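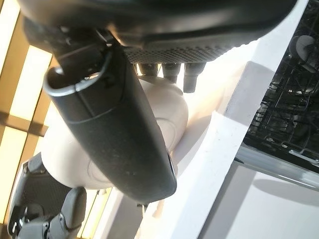

Attachment 1 - white work surface, dark equipment over it

Ticket 174 - Label printer skips every second label
Site: Hutbridge, packing room
Status: waiting for customer

Opened, 9:35 am
Since the update in June our Draltov label printer feeds one blank label after each printed one. If I send 6 labels, I receive 6 good ones and 6 blank between them. I have already cleaned the sensor and restarted the printer. The same roll works well in our older printer.

Reply from Misska Support
Thank you for the clear report. Please open the printer settings and tell us the label height and the gap. Please also run the calibration from the menu, with the cover closed.

Customer, 11:10 am
The height was set to 35 mm, but our labels are 32 mm. I did not change this, so I suppose the update did it. I corrected the value and ran calibration two times. Now the first 5 labels are correct, then one blank comes again.

Reply from Misska Support
Please set media type to "gap" - it may be on "continuous" - and save before you print. Then send us the new test page.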